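Small Arm, Soft Bags
The Serlow shared workshop has a two-finger arm on the bench and a packing job to give it

The arm at Serlow came together over 43 evenings, most of them in a unit heated by one fan. The budget was 700 dollars, and the gripper took the largest share of it.
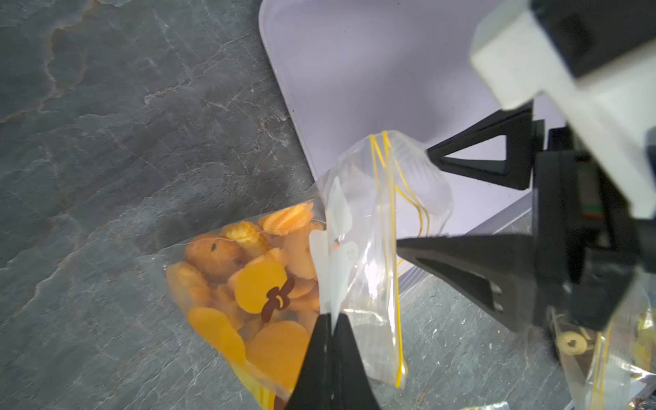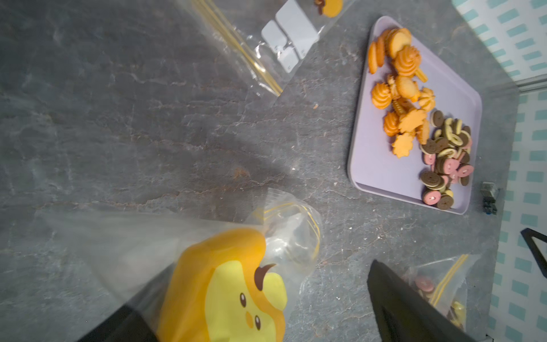

Bagged cookies on the bench at Serlow.

Holding force is the part of the build that took longest to settle. The first gripper controller, a Lundel board, closed to a fixed position and ignored motor current. That works for a block of known width. A zip-top bag has no width worth programming: the plastic crumples at the neck, and the weight sits at the other end with the cookies. The current version closes until the motor draws a set current, then holds. The limit is 8 percent of stall – low enough to spare a thin wafer, high enough for a filled bag.

The fingers are open triangles, printed in a flexible filament from Cordeiro. Early sets split at the root, and a thicker fillet fixed that. Calibration runs on Friday, before the bench gets busy, and takes about 69 minutes. The software, called Prumness, logs every grasp with its motor current. Closing the zipper is still done by hand.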